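Section 3: Setting Up Your Candidate Account and Printing the Hall Pass

This section covers the Orell candidate portal, used for all clerk, registry and inspector examinations held under the Prerkport civil service scheme. Read it before you log in. Most people read it after they have been locked out, so you are already ahead.
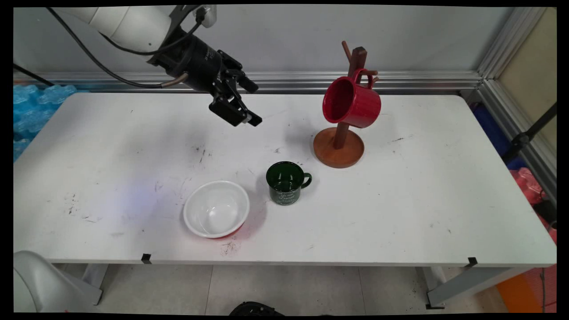 Candidate Services Department, Prerkport Office

Before you start

Have these within reach:

Your application number (13 characters, printed on the receipt you meant to save)
The email address you used when you applied
A government photo ID
A scanned photograph and signature, each under 200 KB

Note: The application number and the registration number are different things. The portal asks for one on the first screen and the other on the second, and calls both of them "your number."

3.1 Activating the account

1. Open the portal and select Candidate, then First Login. Do not select New Candidate. New Candidate starts a second application, and the system will cheerfully let you finish it.

2. Enter your application number in capitals, with no spaces or hyphens.

3. Enter your date of birth in the order shown beside the box. The order changes if your browser is set to another language.

4. Choose a password. It must contain a capital letter, a digit and a symbol from the approved list. The approved list appears once you have used a symbol that isn't on it.

5. Open the activation email and follow the link. The link works for 48 hours. If it has expired, repeat steps 1 to 4 with a different password.

Caution: Three wrong passwords will lock the account. Unlocking is done by a person, during office hours, in the order in which requests arrive. Calling twice puts you in the queue twice and moves you forward in neither.

3.2 Checking your details

6. Select My Record. Compare your name with your photo ID, letter by letter. Kadri Eglītis at the help desk would like it known that the portal does accept accented letters, and that leaving them off is fine as long as you leave them off everywhere.

7. Check your post code and examination paper. Clerk Grade II and Clerk Grade 11 look identical in the portal's typeface. Hover over the entry to see the full title.

8. If something is wrong, select Request Correction and attach proof. One request can hold several corrections. Several requests with one correction each will be merged by Iqra Soomro, by hand, and she has asked us to mention it.

9. Select Confirm. After this the record is closed to editing until results are published.
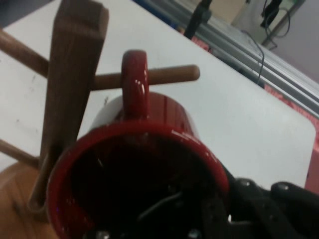
Reading time: 3 minutes

3.3 Downloading the hall pass

10. Go to Downloads and select Hall Pass. If the button is gray, passes for your paper have not been released. Refreshing the page does not release them.

11. Save the PDF before printing. Printing straight from the browser drops the barcode on some machines.

12. Print on plain white letter paper at 100 percent. "Fit to page" shrinks the barcode until the scanner at the Cruickshank Hall entrance gives up on it.

13. Sign in the lower box only. The upper box is for the invigilator, whatever your instincts tell you.

Note: Reporting time and start time are both printed on the pass. Doors close at the reporting time. If yours says 8:30 a.m., then 8:31 a.m. is a matter for next year.

3.4 If the pass does not appear

Fee not matched: upload the bank receipt under Payments and allow 48 hours.
Photograph rejected: replace it with one showing your whole face, without sunglasses.
Blank page: turn off the pop-up blocker, log out, and log in again.

For anything else, write to Agnes Menzies at the help desk with your application number in the subject line. Please don't attach your password. Section 4 covers the selection stages and how marks are totaled.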